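Handgreifer im Wäscheservice: Was ändert sich für die Leute, die bisher gefaltet haben?

gefragt von Pindora, September

Hallo zusammen,

ich arbeite in einem Textilservice in Prallitz, Wäscheannahme und Legerei. Unsere Leitung will das Falten einfacher Teile (Handtücher, Hosen, Kittel) nach und nach automatisieren. Bevor eine Maschine kommt, sollen einige von uns mit einem von Hand geführten Greifer arbeiten, der die Bewegungen aufzeichnet. Das läuft in einem Nebenraum und nicht an der normalen Linie.

Angekündigt sind Schichten von 2 Stunden am Stück, danach zurück an den Tisch. In der Legerei sind wir 33 Leute. Ich wüsste gern von anderen, die das schon mitgemacht haben:

Wie anstrengend ist das für Hand und Schulter? Wird die Zeit im Nebenraum beim Leistungslohn angerechnet? Und was ist aus den Kollegen geworden, die vorher nur gefaltet haben?

Einen Betriebsrat haben wir, der ist aber selbst neu in dem Thema.

Woldegiorgis

Bei uns lief das über ein halbes Jahr, ich war von Anfang an dabei. Der Greifer ist schwerer, als man denkt. Die ersten Tage hatte ich abends ein Ziehen im Unterarm, danach ging es. Zwei Stunden am Stück finde ich zu lang. Wir haben nach 40 Minuten gewechselt, das stand so in der Betriebsvereinbarung.

Man arbeitet mit Stoffteilen auf dem Boden oder auf einem niedrigen Tisch. Wir hatten einen kleinen Raum mit Strohmatten, da kniet man viel. Lasst euch Kniepolster geben.

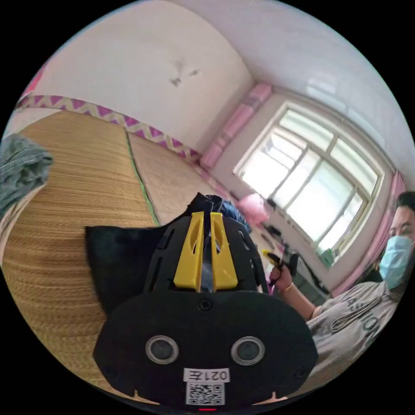 Schwarzer Handgreifer mit gelben Fingern, dahinter die Matten. Der Kollege rechts am Fenster trägt Maske.

Zum Lohn: Die Zeit wurde mit dem Durchschnitt der letzten drei Monate bezahlt. Das muss vorher schriftlich geregelt sein. Bei uns haben zwei Kolleginnen im ersten Monat weniger bekommen und mussten der Differenz hinterherlaufen.

Entlassen wurde niemand. Zwei befristete Verträge sind aber nicht verlängert worden, und das Falten der glatten Teile macht inzwischen die Anlage. Wer vorher nur Handtücher gelegt hat, sitzt jetzt in der Kontrolle oder sortiert aus, was die Maschine liegen lässt. Die Arbeit ist leichter für den Rücken, dafür ist man mehr allein, und der Takt kommt von der Anlage. Manche mögen das, ich vermisse den Tisch.

Fragt auch, was mit den Aufnahmen passiert. Wenn Gesichter oder Hände drauf sind, muss geklärt sein, wer sie sieht und wie lange sie gespeichert werden. Auswertung nach Person war bei uns ausgeschlossen.

Piseter

Wir haben im Probelauf 1042 Durchgänge gemacht, dann wurde das Ganze abgeblasen. Also abwarten. Lohn weiß ich nicht mehr, ich war Stundenlöhner.

Pindora

Danke euch. Das mit dem Durchschnittslohn und dem Wechsel nach 40 Minuten gebe ich an den Betriebsrat weiter. Nach Kniepolstern frage ich morgen in der Frühschicht.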